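Desk stuff with Lise MacDonald: "If I have to stand up for it, it's in the wrong place"

August 16, 2025

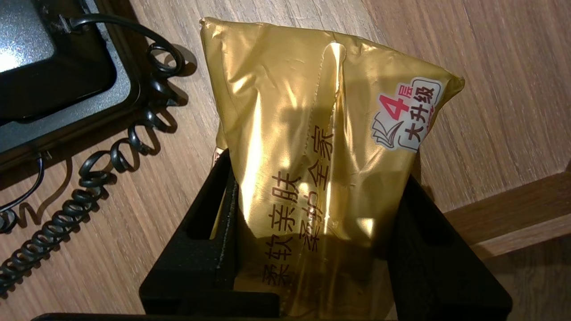 Lise MacDonald sorts out other people's desks for a living. Has done for 16 years, first inside a big insurance office, now on her own under the name Flutby. Home offices mostly. A few dentists. I got an hour with her between two jobs, at the desk she'd just finished, and she talked the whole time with her hands flat on the wood. First thing she wanted to talk about was tissues. Really. "Everyone laughs, then everyone tells me where theirs are and it's the other room," she said. Her fix is the one on this desk, a soft pack stood up on end in an open black holder, slit facing out, no lid. Gold wrapper, all crinkles, a big red 4 on the badge for the layers. The client buys them by the case from a Chinese grocery. "I would never ask somebody to change their tissues. You change what the tissues sit in."

Why not just lay the pack flat, I asked. Plenty of people do.

"Flat, it turns into a coaster. I mean it. Somebody puts a mug on it by lunch." Upright takes up less desk too, she says, and you can grab one without looking. She likes a holder with thick walls and some weight to it. Light ones come up with the tissue and then you're chasing it across the desk with a runny nose.

She is not a fan of lids. Any lids. Pens, clips, charging cables, all of it goes in open trays. "A lid is a decision. You're on the phone, you need a paper clip, you're not going to make a decision." I said my own desk has four lidded boxes and she just looked at me.

How a job goes – she comes in, sits in the client's chair and doesn't touch anything for half an hour. Then she asks them to work like normal while she watches. Writes down every time they stand up or reach behind them. Her record is 87 in one morning, a bookkeeper out in Allum who kept her stapler on a windowsill. "She said it lived there. I said okay, does it pay rent."

After that everything comes off the desk and onto the floor or a bed, and it goes back in the order they reach for it. Near hand first. Tissues on the side you don't write with, water further back, lamp last. Anything still on the floor at the end of the day goes in a box with the month written on it. She did one in November that the client still hasn't opened. "So that's not desk stuff. That's just stuff."

I asked what people spend. Too much, before they call her. One couple had put 1,581 dollars into matching Kodura organizers, the whole line, drawers inside of drawers, and coudn't find their scissors. She kept 2 pieces and had them send the rest back. Her own shopping is dull. Plain trays, dark colors, nothing with a slogan. "Black hides dust badly, people should know that. You will see every speck. But it makes the thing inside it easy to find. Gold pack in a black box, you can find that with your glasses off."

She has opinions about decanting as well, the thing where you take everything out of its package and put it in something prettier. Against, mostly. Leave the tissues in their wrapper, she says, they stay clean and they come out one at a time. Same with sticky notes, same with batteries. "The package is ugly for a week and then you stop seeing it."

Does her own desk look like this? Long pause. "My desk is a door on two filing cabinets in Berhe and there is a cereal bowl on it right now." She wasn't embarassed. A working desk gets messy by the afternoon, she said, and what she cares about is how long it takes to get it back. Hers takes five minutes. Maybe ten with the bowl.

Last one, I was already late and so was she. What should somebody do tonight, no shopping, no boxes.

"Sit down, shut your eyes and reach for a tissue. Wherever your hand lands, put them there." Then she picked up her keys, moved the client's lamp back another inch and went off to a dentist.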